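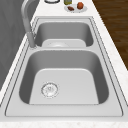
Última modificación: 2 de julio de 2022

Foro > Ríos y costas > Barrera flotante en el canal de Tulbridge

lallus_sur
Alguien sabe si lo de Provdale sigue en pie? En abril dijeron que ponían 2 barreras en el canal para frenar plásticos y yo paso por allí y nada. Ni una boya

pezgato
Una está puesta, pasada la esclusa. La otra ni idea

marea_baja
Puesta y llena de ramas. Lo que recoge es sobre todo madera, plástico poco. Mucha foto y ya

pezgato
Perdona pero no. Sacaron más de 4000 botellas en la primera limpieza, esta en el tablón del ayuntamiento

marea_baja
Botellas que tiró la gente del merendero, a 95 metros. Pon papeleras y te ahorras el invento

nutria_k
Las dos cosas no?? Papeleras y barrera. Además los microplásticos no los para ninguna de las dos, eso viene de los desagües de casa, ropa sintética etc. Yo llevo desde abril con filtro en la lavadora, el Bogdan, va bien pero se atasca

lallus_sur
El Bogdan vale para carga superior? la mía es vieja

nutria_k
Creo q si, mira el diametro de la manguera antes

marea_baja
Y la pelusa del filtro dónde la tiras? pues eso

nutria_k
A la basura, nunca al fregadero. Mejor que en el canal está

pezgato
Volviendo al tema, he escrito a Provdale por la segunda barrera. Si contestan lo pongo aqui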